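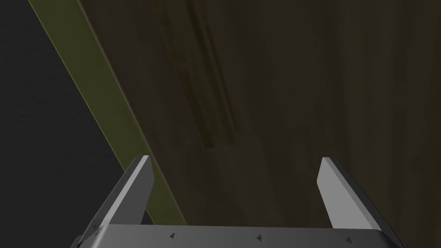
About Us

Hi, and welcome to Ralier! If you've landed on this page you probably run a small travel business, or you build websites for somebody who does, and you'd like to know who makes the booking plugin you're thinking of installing. Fair enough. I'd want to know that too.

I started Ralier from a spare bedroom in Orkville, after several years of making websites for tour operators, boat rental places and one very busy walking tour company. Every one of those sites needed pretty much the same thing: a calendar that knew how many seats were left, a way to take a deposit, and an email that went out to the guest with the right meeting point in it. And every time, I ended up gluing together four or five plugins that didn't like each other very much. One update to the calendar and the payment page would go blank (usually on a holiday weekend, of course).

So I wrote my own. The first version was pretty ugly, I'll admit it. It had one color, one currency and a settings page as long as my arm. But the walking tour company took its bookings on it all summer and they didn't want to go back, and then they told a kayak outfit up the river, and that's more or less how a side project turned into my job.

What we make

We have 2 plugins these days, and both of them run on WordPress.

Ralier Booking is the big one. It handles tours, day trips, rentals and multi-day packages. You set up your departures, your seat limits and your prices (adult, child, group, private, whatever you like), and guests book and pay right on your own site. You can take the full amount or only a deposit, send reminder emails, hand out coupon codes, and block off dates when your guide is on vacation. If you sell through hotels or partner agencies you can give each of them their own login so they see their own bookings and none of yours.

Skalard is the smaller one, and I have a real soft spot for it. It's a waitlist tool. When a tour sells out, people can leave their email, and if a seat opens up they get a message with a link that holds the seat for as long as you decide. It began as a feature inside Ralier Booking, but so many people asked for it on its own that we split it off in January and gave it its own name. It works with Ralier Booking, and it works fine without it too.

Who uses it

Right now 321 businesses pay for a Ralier license. I know that's tiny next to the big booking platforms, and I'm happy with that! Most of our customers are small: a couple of guides and a van, a family renting bikes, a food tour that runs in spring and fall. The largest one moves more than 1,000 guests on a good weekend and they use the same plugin everybody else does, with the same settings page (it's a lot shorter now, I promise).

We don't take a cut of your bookings. You pay for the license once a year, the money from your guests goes straight to your own payment account, and we never touch it. I feel pretty strongly about this one. I've watched too many small operators hand over a slice of every single ticket for a checkout form.

How we work

We're still a small team and we all work from home, mostly in and near Orkville. Everybody answers support tickets, me included, and that goes for the people who write the code. It keeps us in touch with what's annoying. A good half of what's in the plugin today started as a grumpy email, and I mean that in the nicest way, so please keep sending those.

Updates come out when they're ready and tested. Before anything ships we run it on a demo site we call Naylor, a made-up tour company with 70 tours, terrible data and every odd setting we've ever seen a customer use. Tours that start at midnight, tours with one seat, prices in three currencies, a tour name that's a whole paragraph long. If a new release gets through Naylor in one piece, it'll most likely be fine on your site. When something does slip past us we say so in the changelog and fix it as fast as we can.

We test with the most common themes and page builders, but there are a lot of them out there, so if you're using something unusual, write to us before you buy and we'll try it out for you. And if the plugin just isn't a good fit, say if you run a big hotel and need full room management, I'll tell you that up front and save us both some trouble.

Getting started

You can click around the demo without signing up for anything. When you're ready to install, the setup guide takes you through your first tour, from adding dates to making a test payment. If you're moving over from another booking plugin, send us an export of your tours and we'll help with the import at no extra charge. Past bookings are trickier and it depends a lot on where they're coming from, so ask first.

Agencies and freelancers, there's a developer license for you folks as well, with a staging site included for each client. The hooks and filters are all written up in the docs, and I keep adding snippets in there whenever somebody asks a good question.

Say hello

The contact form goes to the whole team and we read everything. Tell us what kind of trips you run, too! I love hearing about it, and I've planned more than one vacation around a support ticket.

Page last updated 12/03/2024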